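第4讲 课后辅导站怎么留住志愿导师(课堂讲义,上课用的那份我又补了几段)

上次下课有同学追着我问:招人的办法讲了一大堆,招来了又走掉怎么办?好问题,这一讲就专门说这个。先说明一下,我自己在Keltis辅导站带过一阵子初中生,所以下面有些话带着个人情绪,大家听听就好,不同意的欢迎来吵。

一、先看人是什么时候走的

我们习惯把流失当成一个总数来看,年底一算,少了多少人,叹口气,再去招。这样看不出门道。你得把时间拆开:报名到第一次见学生之间走的,见了学生头一个月走的,还有做满一学期以后走的。这几种人走的原因差得很远!第一种多半是等得太久,热情凉了。Murberg那个站点以前从报名到配对要等7周,我要是报名的人我也跑了。后来他们把面谈和培训并到同一个晚上,等待时间缩到2周,开学时教室里一下子热闹起来。

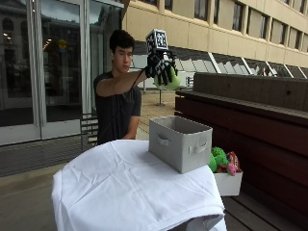 第二种人就麻烦一点。头一个月走的导师,十个里有八九个会跟你说“工作忙”。别全信。你多聊几句,常常会听到另一句话:“我不知道那孩子到底需不需要我。”孩子低着头写作业,一晚上不说话,导师坐在旁边手都不知道往哪儿放(我第一个学期就是这样,回家路上一直在想要不要写邮件辞掉)。这时候站里如果有人主动打个电话,问一句今天怎么样,效果比发什么感谢卡都好。

Birdie Halvorsen在Bikow站做协调的时候,给自己定过一个规矩:新导师头4次辅导,每次结束当晚必须联系到本人,电话、短信都行,问的问题也固定,就两个——今晚哪一刻最尴尬?下次想试点什么?我特别喜欢第一个问题。它等于先替对方承认了尴尬是正常的,话匣子就打开了。

二、配对表不要一次填死

很多站点9月把名单一配,就当这件事办完了。可是人和人处不处得来,纸上看不出来的呀。建议大家在学期第7周前后留一个换配对的口子,写进日程里,导师和学生双方都可以提,提了也不用写理由。有同学担心这样会乱,我的经验是提的人很少,但是知道能换,大家心里就松快。

还有一点容易漏:换下来的学生要由协调员当面去说,别让原来的导师自己讲。这话说轻说重都伤人。

三、记录记到什么程度

Oyelaran项目去年给我看过他们的辅导记录,一共1,669条,厚厚一摞打印稿。我翻了一下午,大部分写的是“完成数学作业”“表现良好”。这种记录对谁都没用,导师写得烦,协调员也不看。后来他们把表格砍到只剩一行,让导师写学生今晚说过的一句话。就一句!原话。字数少了,信息反而多了,协调员拿着这句话去和班主任沟通也有东西可谈。

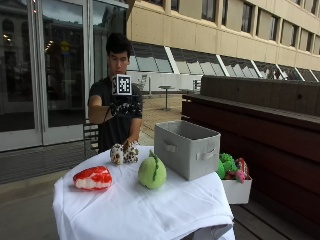 图2 桌边的年轻人,右手戴黑色手套,左手搭在带斑点的白棕色毛绒玩具上

顺便提醒,原话里如果出现家里的事、身体上的事,不要写进公共表格,单独交给协调员。这条期末会再讲,现在先记住。

四、做满一学期的人为什么也会走

这一种最可惜。他们什么都会了,孩子也熟了,然后12月一放假,再没回来。我问过几位,答案都挺朴素的:没人问我下学期还来不来。所以放假前最后一次辅导,请务必当面问,最好顺手把下学期的时间表递过去。另外可以给老导师换点新鲜事做,比如带新人旁听、帮忙改培训材料。不想做的别勉强,有人就喜欢安安静静陪一个孩子写作业。

课后作业:找一个你熟悉的辅导站(自己待过的最好),画一条从报名到学期末的时间线,标出哪几段没有任何人跟导师说过话。一页纸以内,手画的也收。下次课带来,分组互相看,看完我们接着讲家长那一块。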